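Open day at the Bavano oil mill, March

We came by bus on Thursday and the visit started at 8. The mill presses olives from 28 small growers, and Glória Mota explained the washing and the slow mixing of the paste.
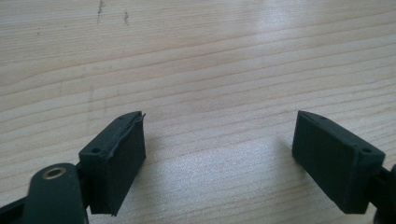 Leonor Rebelo found the new oil too bitter, and said she prefers it after two months.

I liked it - it burns a little in the throat.
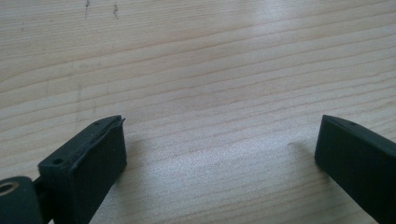
Can visitors buy oil at the mill? Only in the shop by the gate, and they take cash.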